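How a Robot Learns From Examples

Reading level: grades 5 to 7

A calculator follows rules. Somebody wrote down every step it takes, and it takes those steps in the same order each time. Many factory robots work this way too. They move to one spot, close, lift, move to another spot, and open. If the part they are supposed to pick up is an inch to the left, they close on air.

A learning robot is built differently. Its program does not contain a list of moves. It contains a very large set of numbers that can be adjusted, and those numbers are adjusted by showing the program examples of a job being done. The program that does this is called a model. Adjusting the numbers is called training.

This page is about the examples: what is in one, where they come from, and how people decide which ones to keep.

What is an example?

One example is a recording of one try at one task. People who do this work call it an episode. An episode has three kinds of information in it.

Pictures. Cameras record what the work area looks like many times each second.

Joint positions. Every joint in a robot arm has a sensor that reports its angle. Your elbow does something similar. Close your eyes and bend your arm, and you still know how far it is bent.

Commands. These are the instructions sent to the arm, such as "turn this joint a little" or "close the gripper."

All three are stamped with the same clock. If the pictures ran half a second behind the commands, the model would learn to match each command with the wrong picture.

Practicing in a simulator

Examples can be recorded with real arms on a real table. They can also be recorded in a simulator, a computer program that works out how objects move, bump, and fall. The Dresturgate project records in a simulator called Nonex. The arms, the table, and the objects are all drawn by the computer.
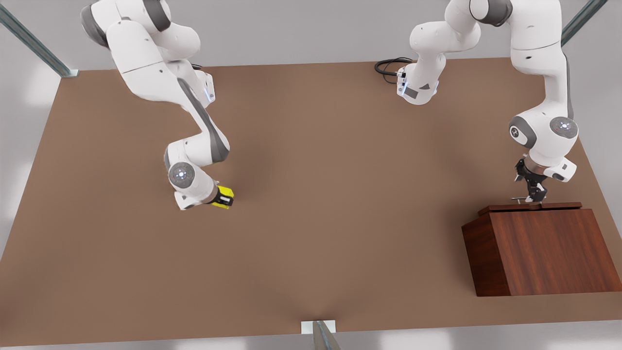 Two simulated arms at a brown table. The thin silver rod lies on top of the wooden box, under the black gripper.

The two arms can carry different grippers. A gripper is the part that does the holding, like a hand. A parallel-jaw gripper has two fingers that slide toward each other and stay parallel, the way the jaws of a bench vise do.

A simulator has some advantages. Nothing breaks when an arm makes a mistake. The objects can be put back in their starting places instantly. It also has a weakness: simulated objects do not slide and tip exactly as real ones do. A model trained only in a simulator may have trouble on a real table. Engineers call this the reality gap.

Who moves the arms?

During recording, a person does. The person is called an operator and uses a hand-held controller named the Dirkia. When the operator's hand moves left, the simulated gripper moves left. Squeezing a trigger closes the fingers. Steering a robot from somewhere else like this is called teleoperation.

A new operator is slow. Torquil Aitken, who trains operators for the project, asks each one to finish 56 practice episodes before any are saved. Practice episodes are deleted. Jerky movements in the recordings would teach the model to be jerky.

A closer view

A camera that looks down on the whole table shows where things are. It is less useful for the last inch before a grab, when an arm or a gripper may be blocking the view. A close view of the fingers helps with that part.

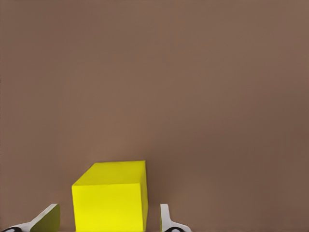
Ogilvie Learning Machines Group, Schools and Families Pages

The yellow cube is between two open fingers. The gap on the left of the cube is a little wider than the gap on the right. A person might not notice. For the model, the size of each gap is useful information. It can learn to connect a view like this one with the command that should come next, which might be a small sideways move or might be "close."

Why one example is not enough

Suppose the model saw a single episode with a cube in a single place. It could copy those moves, and it would be no better than the factory robot at the top of this page. So the starting positions are changed between episodes. The cube is shifted or turned. The task may change as well.

For one cube task, the group recorded 803 episodes. Reviewers then watched them and removed 161. An episode can be removed when the object is dropped, when the operator stops for a long time, or when part of the recording is missing. That left 642 for training.

Some sets of examples do keep mistakes on purpose. If the operator misses the cube, backs up, and tries again, the recording shows how to recover. These episodes get a label so they can be found later.

Testing

The trained model is tested with starting positions that were not in its examples. If it had already seen them, a good score could mean only that it had memorized the moves.

Try it yourself

You need a partner, a small block, and a pair of kitchen tongs. Put the block on a table and close your eyes. Your partner gives commands using only these words: left, right, forward, back, up, down, open, close. Pick up the block and set it down somewhere else. Do this 7 times, moving the block to a new place each time, and have your partner write down every command. Compare the lists. Look for commands that appear near the end of every list, just before "close."

Words to know

Episode: a recording of one try at a task.
Gripper: the part of a robot that holds things.
Model: a program whose numbers are adjusted using examples.
Teleoperation: steering a robot from somewhere else.
Training: adjusting a model's numbers.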